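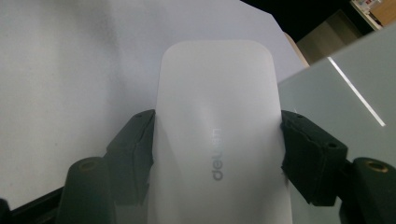

# Office Supply Reorder Rules: Comments Requested

**Wimbridge Staff Forum > Purchasing and Supplies**

**purchasing_desk** wrote:

Colleagues are invited to comment on the revised reorder rules for desk supplies. Under the draft, each department would submit one combined order per month through Stimport. Individual requests would no longer be accepted, except for items needed on medical grounds. The supply budget for the Devby building stands at $1,723 for the period ending in July. Comments will be accepted until January 30, 2022.

**records_floor3** wrote:

The Records Office supports a monthly order in principle. We do ask that the cutoff not fall in the same week as the filing deadline. Last year the two overlapped and our request went in without toner.

**j.roussel** wrote:

I must register an objection on behalf of Admissions. Our use of envelopes and labels depends on application volume, and that cannot be forecast a month ahead. A department that guesses low will be left short, and a department that guesses high will fill its cabinets with stock it does not need. I would propose two orders per month for any office that serves the public.

Jérémie Roussel
Admissions

**purchasing_desk** wrote:

> I would propose two orders per month for any office that serves the public.

The delivery charge applies to each order, whatever its size. Two orders would double that charge. Admissions may wish to hold a small reserve of envelopes instead.

**j.roussel** wrote:

We have no room for a reserve. The cabinet assigned to us went to Payroll when the offices were rearranged, and my request for a replacement remains open.

**payroll_lead** wrote:

For the record, Payroll received that cabinet with a signed transfer form. We are willing to give up two shelves.

**records_floor3** wrote:

May I also ask whether brand substitutions will continue? We ordered Gaillard binders and received another make with a narrower spine — the printed labels did not fit, and nine binders had to be returned.

**purchasing_desk** wrote:

Substitutions will require written approval from the ordering department. Section 3 will be amended to say so. The question of a second monthly order for Admissions will be referred to the budget office, and the shelf offer from Payroll should be arranged directly between the two departments.

**j.roussel** wrote:

Noted. I accept the shelves, with thanks to Payroll. My objection to the single order stands.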